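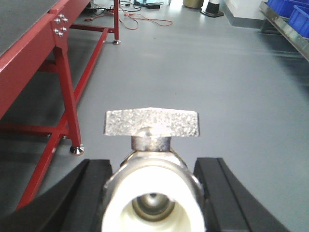
*Ball valve in the grasp, bore facing out, handle across the top. Wrist camera.*

Wiesława Rutkowska maintains the grasp planner in Terum, the control stack that Grastik runs on its valve-handling cell. Her first complaint is about symmetry.

"The body is nearly symmetric around the bore, so the pose estimator is happy with several answers," she says. "The handle breaks the tie. If the handle is out of focus, the confidence drops and the planner asks for another view."

Terum allows 4 such requests before it returns an error. Each one costs 32 milliseconds of planning, plus the arm motion. Until February the limit was 2, and roughly a third of the aborted cycles came from that setting alone.

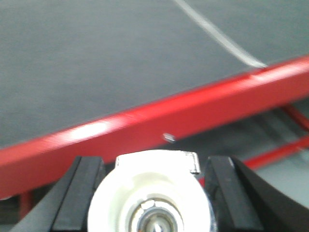
*Wrist view at the red edge beam, with glare on the paint.*

Glossy paint is a separate problem. Rutkowska masks saturated pixels before the edge detector runs, then fits the bench edge to what is left.

"You lose part of the line and keep the slope. The slope is what the collision model needs."

The model itself is coarse. Bench frames are stored as boxes with a 23 mm margin, and she has no plans to tighten it.

"People want meshes. I want the check to finish inside the control period."

Her next job is the replay tool, which still drops timestamps when a log is split across files.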